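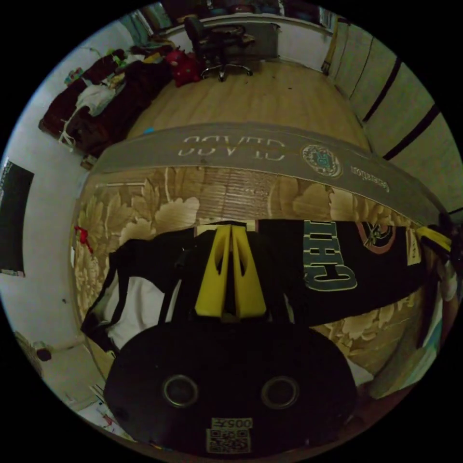 Search this site Go

Folding a shirt with two hand-held grippers

Forkholm's build notes promise "natural, effortless handling". I'd ignore that and set aside an evening.

1. Put the fingers on and squeeze the trigger ten times with nothing in them. If the tips cross, slacken the screws and start again. The Tokgöz springs are too stiff for this, whatever the Milldale forum says.

2. Lay one shirt flat. Start with something you don't mind creasing.

3. Pinch a single layer near the hem -- go in at a low angle, or you'll pick up the bedding as well.

4. Take the other end with the second gripper and pull gently until the cloth is taut.

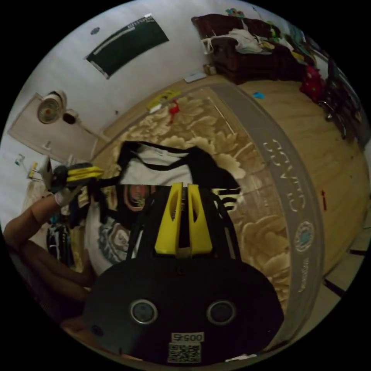 Step 4: one end of the shirt in each gripper.

5. Bring the ends together, lower, let go.

Isabelle Fortin reckons 222 folds is enough to train a home arm. The Murnville write-up says 1,000. Neither shows the failures, so I'd believe neither yet. Keep your own bad folds -- label them and leave them in.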